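Print this article | E-mail this article

A Basket for the Hangers
February 26, 2022
By Lenni Lindqvist

Tyyne Saarinen had the coffee poured before I got my boots off. She runs the Karppinen clothing exchange in Drustska, where people bring in coats and dresses they've stopped wearing and go home with somebody else's, and I had come, I told her, to talk about the coats. She laughed at me.

"Everybody wants to talk about the coats," she said. "I could talk to you all afternoon about hangers!"

And so we did, more or less. In her first year she was given 1000 of them by a shop that was closing in Sestelport, and she said yes without thinking about where they would go. They went in the hallway, in the bathtub, and under her bed, and every time she pulled one out, three more came along with it, hooked together like burrs.

"You can't be gentle with a heap of hangers," she told me. "You pull and you pull, and then you say a word your mother wouldn't like."

What saved her was a basket. She had tried cardboard boxes, which went soft at the corners, and a plastic tub she never did like the look of, and then one evening she tipped the bread out of an old woven basket and laid a few hangers in it to get them off the table. They stayed where she put them. She has kept to baskets ever since, low ones with an open top, and never filled very far.

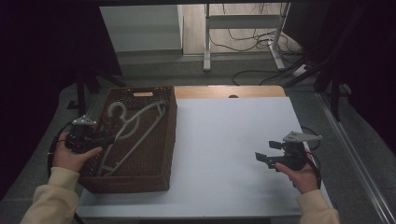 Two gray hangers in the woven basket, on the white tabletop.

"People ask me why I don't fill it up," she said, pushing the cinnamon rolls my way for the second time. "Well, then I'd have a heap again, only in a nicer container. I want to reach in and get one hanger. That's all I've ever wanted from a basket."

She is just as firm about labels. A small one is plenty, she says, and it should sit on the rim where you can find it, with a word on it that makes sense to a person who has never been in the house. Her sister once labeled a basket "the others," and the two of them still argue about what was supposed to be in it. 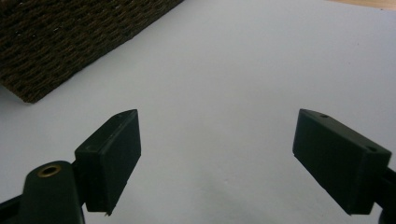

Keeping the Table Clear

The other half of her method is the table itself, and she got quite stern with me on this point (I may have set my cup down in the wrong place). The basket goes to one side and the rest of the surface is left alone, so there is always a spot to lay a blouse flat and look it over for missing buttons.

"A pale table is best," she said. "On a dark one I lose every navy button I drop, and I drop a lot of them."

She has been at this for 17 years now, and the spring exchange in April will be held at the old Studitport school, where she has been promised the big room with the good windows. She'll bring her baskets over the night before, in her nephew's car, with a blanket between them to keep the wicker from rubbing.

I asked if she ever got tired of it, all that sorting and folding and hanging up. She thought about it for longer than I expected, and topped up my coffee while she did.

"The folding, yes," she said. "Hanging things up, no. I like the little sound the hook makes when it goes over the rail."

Contact us | Copyright 2022 | Back to top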